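Notebook, Wednesday. Glue trials, bookbinding bench, Naltthorpe.

Carried on from the last entry. The question is still why the rebacked spines stiffen after pressing. Hryhorii Marchuk thinks the paste is too thick. I think the second lining is going on before the first has let go of its water. Both may be true.

Mixed wheat starch paste, 1 part starch to 6 parts water by volume, cooked slowly with constant stirring until it turned translucent, then left to cool under a film of water. Sieved twice. The first sieving took out a fair amount of skin, so the heat was probably too high at the start. Second batch made at 1 to 7 and kept in a separate jar, labelled on the lid and the side. Lids have been swapped before.

Test pieces: spare text blocks from the Stallis lot, all sewn on tapes, same paper throughout. Spines cleaned of old animal glue with a paste poultice and a bone folder. The glue came off as a brown jelly. One block had been repaired earlier with something synthetic which the poultice did not touch. Set aside, not used.

Lining 1 is the medium Japanese tissue, grain running head to tail. Lining 2 is the heavier one from the Issa roll, same direction. Four blocks lined with the thick paste, four with the thin. In each group, two had the second lining put on straight away and two were left under light weight until the afternoon.

Results so far, by hand only:
Thick, straight away: stiff, opens poorly at the middle, slight ridge along the tapes.
Thick, delayed: better, ridge still there.
Thin, straight away: flexible, but the tissue has lifted at the tail of one block.
Thin, delayed: the best of the set. Opens flat, returns without a crease.

The lifted tail may be my brushing. Edges were left till last and the paste had started to dry on them. Will repeat with the edges done first.

Yara Karaki asked whether the blotters were changed. They were, once, at midday. She changes hers twice and says the second change matters more. Add to the next run, but only on half of the blocks or we will not know which change did what.

Boards for the Takatberg ledger still cupping. Counter-lined with thin kraft on the inner face and put back in the press at low pressure. Do not open before the next entry.

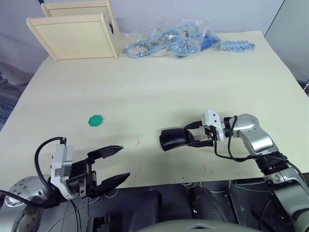
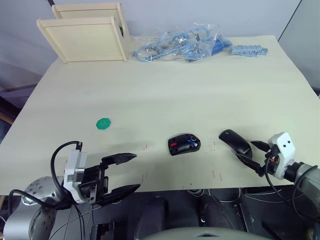 Table with the cream top.

Notebook 4, p. 67

To order: tissue, blotters, one flat brush to replace the one shedding hairs. Jar of thin paste is in the cold cupboard and should be thrown out if it smells sour.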